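412 views 3 comments Share

4.2 Labelling and return of shared equipment

The second part of the study looked at how small items of shared equipment were marked, lent and put back. The Bellis lending room holds 269 catalogued items, ranging from laptops and controllers to cables, cases and desk organizers. Before the study began, items were identified by a number written on the underside in marker. Staff interviewed by Bangash and Ledesma reported that these numbers wore away with handling, and that borrowers seldom turned an item over to look for one.

A coloured label was introduced in October. Each label was a narrow yellow strip, placed where it could be read without lifting the item. Where an item was kept in a case or box, the container received a strip of its own, so that the two could be matched on return. Small articles with no flat surface, such as straps and loose cables, were left unlabelled and were recorded by type only.

Returns were checked at the close of each lending period by Garrido and Vörös, working separately. An item was scored as correctly returned if it was in its assigned place and, where relevant, in its own container. Disagreements between the two checkers were settled by Lougher. Over the four lending periods, the most common fault was the separation of an item from its case. Complete loss was rare – only two items could not be traced by the end of the study, and both were unlabelled cables.

Share 3

Borrowers described the labels in favourable terms, although three of them asked for a larger typeface. One noted that the strip was of little help when several containers of the same colour stood side by side, a point also raised in the earlier Plovberg report.

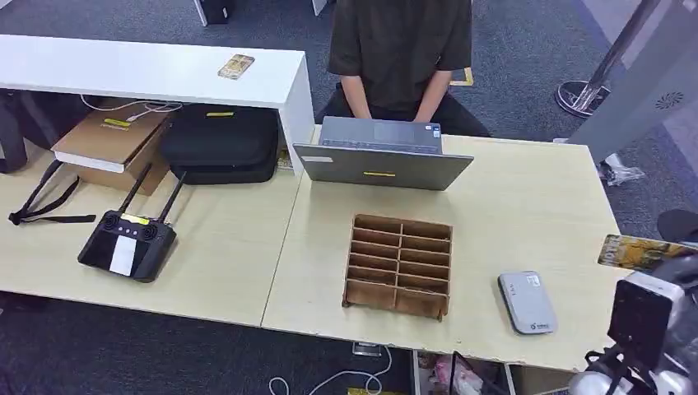
Figure 3. Labelled equipment and containers at the tables and on the floor by the shelf.

The position of the label had a stronger effect on correct return than we had expected. Labels on the top or outer face of an item were noticed by most borrowers, while those on the side were often covered by a hand or by a neighbouring object. The yellow strips in Figure 3 follow the revised placement: one is at the centre of the laptop lid, one runs along the top of the drone controller, and the cardboard box and the black zippered case beneath the shelf each carry their own. White stickers from other labelling are also present on some of these items, and the guidelines do not yet say whether older stickers should be removed. We recommend that this be decided before the scheme is extended to the Drillov site.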